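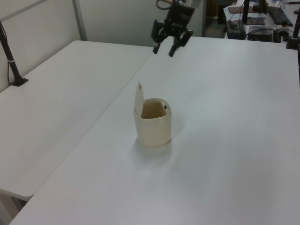 Flip-top container with its lid open, under a two-finger gripper.

Lid strike is a type of fault in robotic manipulation in which a gripper, or the arm carrying it, hits the raised lid of an open container. It is mostly reported for small bins, jars and boxes with hinged lids, where the open lid stands higher than the rim and takes space that the motion planner believes to be free.

Causes

The most common cause is an old object model. The planner keeps the shape of the closed container after the lid has been opened, and the next approach path passes through the lid. A second cause is finger width: a gripper opened fully near the rim may touch the lid with the outer side of one finger. Pale, glossy lids are also difficult for some depth sensors, which return few points from them — the lid is then missing from the map.

Jarkex trials

The term was brought into wider use by Vasanthi Shenoy, who studied the fault at the Jarkex laboratory. In 3,956 opening and closing cycles her group recorded 54 lid strikes. In 25 of these the container fell over, and in the others it was pushed or the hinge was damaged. No person was hurt. The group noted that the force limit of the arm did not stop the motion in most cases, as a light container moves before the limit is reached.

Prevention

The Hunari planning software reserves a zone behind the rim as soon as a lid is marked open. Zidow controllers use a slower final approach and compare the finger current with a stored value. Both methods make the cycle longer.

See also: Collision detection; Grasp planning; Cavalcanti test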